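Das Bett als Werkbank

Warum sich die Wäsche am besten dort falten lässt, wo man abends schlafen will

Bei meiner Großmutter in Gesholm durfte am Waschtag niemand das Schlafzimmer betreten, bevor nicht der letzte Kissenbezug im Schrank lag. Das Zimmer roch dann nach Seife und nach der kalten Luft vom Dachboden, und auf dem Bett türmte sich alles, was der Haushalt in einer Woche verbraucht hatte, von den Geschirrtüchern bis zu den langen Unterhosen meines Großvaters, die sie mit einer Strenge zusammenlegte, als müssten sie am nächsten Tag vor einem General antreten. Einen Tisch hat sie dafür nie benutzt. Der Küchentisch war ihr zu klebrig, der gute Tisch zu gut, und so blieb das Bett, das ja ohnehin die größte weiche Fläche im Haus war.

Ich habe lange geglaubt, das sei eine Eigenheit unserer Familie. Seit ich im Januar angefangen habe, Freunde, Nachbarinnen und schließlich auch wildfremde Menschen zu fragen, wo sie ihre Wäsche falten, weiß ich es besser. Die einen stehen am Bügelbrett, die anderen sitzen mit dem Korb vor dem Fernseher, und eine erstaunlich große, ein wenig verschämte Gruppe faltet überhaupt nicht. Aber die meisten landen früher oder später am Bett, mit leicht gebeugtem Rücken und einem Stück Stoff, das größer ist, als man es in Erinnerung hatte.

Für ein T-Shirt braucht man das alles freilich nicht, das kann man zur Not in der Luft zusammenlegen, wenn man es mit dem Kinn festhält. Ernst wird es erst mit der kälteren Jahreszeit, wenn die dicken Sachen wieder aus den Kisten kommen. Fleece ist ein dankbarer Stoff, solange man ihn trägt, und ein störrischer, sobald er in ein Fach soll. Er hält keine Kante. Man streicht ihn glatt, er hebt sich wieder, man schlägt ihn um, und an der Umschlagstelle bleibt eine runde, gemütliche Wulst stehen, die von einem Kniff so weit entfernt ist wie ein Federbett von einem Briefumschlag.

Jolán Győri, die in Ziltton Kurse für das Ordnen von Kleiderschränken gibt und mir einen ganzen Nachmittag geschenkt hat, rät deshalb dazu, das Stück zuerst quer auszubreiten und ihm einen Augenblick Zeit zu lassen. Man fährt mit den flachen Händen von der Mitte nach außen, ohne zu ziehen, denn gezogener Fleece merkt sich die Kränkung. Dann wird der Länge nach in breiten Bahnen gelegt und erst ganz zum Schluss in die Form gebracht, die der Schrank verlangt. Höchstens 4 Lagen, sagt sie, mehr verträgt der Stoff nicht, ohne wieder aufzuspringen.

Das klingt umständlicher, als es ist. Mit etwas Übung dauert es kaum länger als das übliche Zusammenknüllen, und man gewöhnt sich dabei eine gewisse Ruhe an. Schräge Falten darf man übrigens stehen lassen, sie verschwinden beim Tragen von selbst. Wer jede einzelne herausstreichen will, steht noch beim Abendessen am Bett. 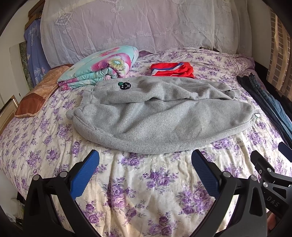
Farkas widerspricht an dieser Stelle energisch. Dicke Sachen gehörten gerollt, schrieb er mir, und zwar von unten nach oben, die Ärmel nach innen, sonst habe man im Fach nach zwei Wochen einen Erdrutsch. Auf dem Bett zu falten halte er ohnehin für einen Fehler, weil die Matratze nachgebe und jede Kante weich werde. Er nehme den Fußboden und ein sauberes Laken darunter.

Ich habe es ausprobiert, der Gerechtigkeit halber, und zwar mit allem, was ich an Pullovern und Jacken besitze, 17 Stück, was mich selbst ein wenig erschreckt hat. Gerollt sehen sie hübsch aus, das muss man zugeben, wie Gebäck in einer Auslage. Nur brauchen sie Nachbarn, die sie stützen, und sobald man eines herausnimmt, kommt die ganze Reihe ins Kullern. Für tiefe Schubladen mag das die richtige Methode sein. In meinem Schrank, der aus drei ziemlich flachen Fächern und sehr viel gutem Willen besteht, bin ich beim Legen geblieben. Und was den Fußboden betrifft, so mögen meine Knie entscheiden, und die haben entschieden.

Bleibt die Frage nach den Decken. Eine gesteppte Decke hat es in einer Hinsicht leichter als eine Jacke, sie ist rechteckig und hat keine Ärmel, dafür wiegt sie etwas und will zu zweit gefaltet werden. Allein hilft nur das Bett. Man legt sie ganz auf, schlägt eine Hälfte zur anderen, geht um das Bett herum, richtet die Ecken aus, geht wieder zurück. Meine Großmutter legte Decken immer mit der schönen Seite nach außen und das Muster nach oben, damit man beim Öffnen des Schranks gleich etwas davon hatte. Die Bündchen und Säume der Kleidungsstücke kamen nach hinten, die runde Bruchkante nach vorn. So zieht man ein Teil heraus, ohne drei andere mitzunehmen.

Jolán Győri hält es genauso und legt außerdem zwischen schwere Decken ein dünnes Baumwolltuch, damit sie beim Herausziehen nicht aneinander hängen bleiben. Ich habe dafür einen alten Kissenbezug zerschnitten, und seither gleitet die Winterdecke aus dem obersten Fach heraus, dass man aufpassen muss, wo man den Kopf hat.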